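Chapter 2
Building the Desk Arm: Mounting, Reach and First Picks

In Chapter 1 you chose motors and printed or cut the parts for a small arm. This chapter covers putting that arm on a table and getting it to pick things up. By the end you should be able to bolt down the base, measure how far the gripper reaches, and run a simple pick from a saved position.

The arm used in this book was built by Naheed Bugti and Sidra Abbasi in a shared workshop over one February. It has a Trusetti base plate, a two-finger gripper and a small camera at the wrist. They wrote the control program themselves and called it Pudness. Any program that can store joint positions will do the same job.

Start with ordinary objects. Desk items come in many shapes and cost little to replace, and they show up problems that a set of matching test blocks will hide. A mesh pen holder has a thin rim. A marker on its side can roll. Clear plastic is hard to pick out against a white table.

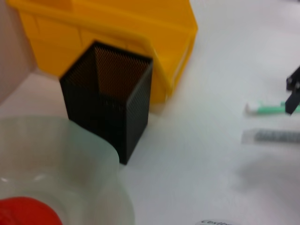 Figure 2.1 Wrist camera view of the work table, with a black mesh pen holder, a yellow bin and one gripper finger at right.

Notice that the finger appears in the same view as the objects. Bugti tilted the camera bracket until this was so. It makes the final approach easier to judge, but it also takes up part of the picture, and you will need to allow for that when you set the search area in Section 2.4.

2.1 Distance and Focus

A fixed-focus camera gives a sharp picture only over a certain range of distances. When the wrist moves in close to a surface, edges soften and small marks disappear.

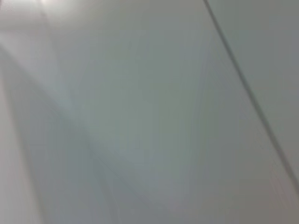 For this reason the program should not depend on the camera for the last part of a move. Find the object from farther back, store its position, and finish the move using the joint readings alone. The motors in this build report 1000 steps across their full travel — Abbasi measured 977 usable steps on the shoulder once the stops were fitted. Measure your own arm and write the result in your build log.

Before you go on, run the arm through 20 slow moves with nothing on the table. Keep one hand near the power switch. If the base shifts, tighten the clamps and start the set again.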